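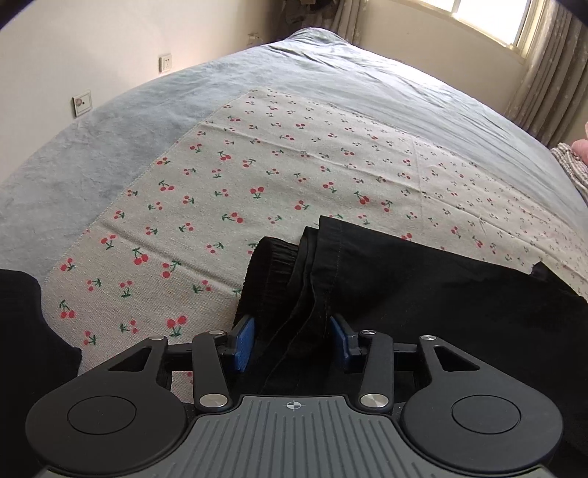 Photo: Plulisport press office / free to use with credit

Plulisport brings kit swap to Nernton, doors open 10am

NERNTON, Sunday, September 9, 2018 - Outgrown trackies, football boots worn twice, school PE shorts with the name tape still in. Plulisport wants the lot. The sports shop on Grube Street is starting a kit swap for families in Nernton and Prevside, first one in October at Prevside Leisure Centre, main hall.

How it works. Bring clean sports clothes or shoes, any size, get a token for each item. Spend tokens on the rails. No money changes hands. Anything left at the end goes to local schools for their spare kit boxes.

A trial run at the shop in the summer holidays took in 89 items over one afternoon. Most had gone home with someone else by closing time, junior sizes first.

"Parents come in every autumn and you can see them adding it up at the till," said Leonie Teuber, shop manager at Plulisport. "Boots, shin pads, a tracksuit, then the child grows. We still want to sell you things, obviously, but there's a lot of good kit sat in drawers."

Rosário Pacheco, who coaches the under-elevens at Prevside, has already asked her squad to have a clear out. "Black bottoms are what we're always short off. Any make, the girls don't mind. Goalie gloves too please."

The hall has room for over 100 people at a time, so there may be a short wait at the start. Tokens can be kept for the next swap. Four more are planned, dates to follow.

Please note:
Wash everything first
Tie boots together by the laces
No swimwear, no helmets, no mouthguards
Maximum 6 items per person on the day

Early drop off at the Grube Street shop during normal opening hours, ask at the till for a bag label. Helpers wanted for setting up and for sorting sizes, tea and biscuits provded.

ENDS

Press contact: Leonie Teuber, Plulisport, Grube Street, Nernton. Interviews by arrangment.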